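Yeoman bench notes: good practice for recording sessions

Welcome to the Yeoman set, recorded by the Bridis group at Rindstead! We love sharing this work, and the rules below are what keep it usable for other people. They cover version 2 of the Vondix log format.

Each session holds 20 episodes of up to 60 seconds each. Please keep to that, even when a run is going beautifully – short, even sessions are much easier to check.
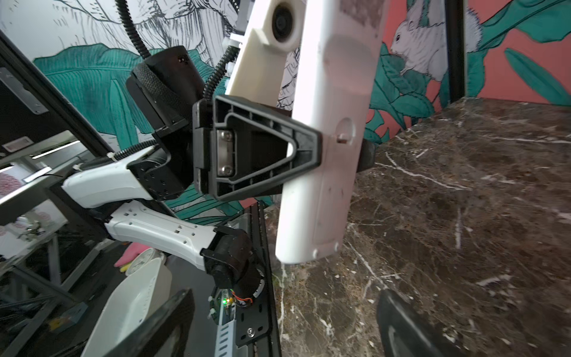

Cable care comes first in our house rules, and we're quite keen on it. Every cable on a moving link gets a sleeve or conduit, and is tied down with enough slack for the joint's full travel. A white zip tie holding the corrugated cable along the white link is the sort of fixing we mean. Check ties before the first episode and again at the end.

Rules for contributors
- Stop button within reach of the operator at all times.
- Hands out of the work area while the motors are on.
- Log every stop, with a short reason.
- Never delete a failed episode; mark it "fail" and carry on.

Known gaps: the November sessions have no force readings. Fixes and new sessions are very welcome!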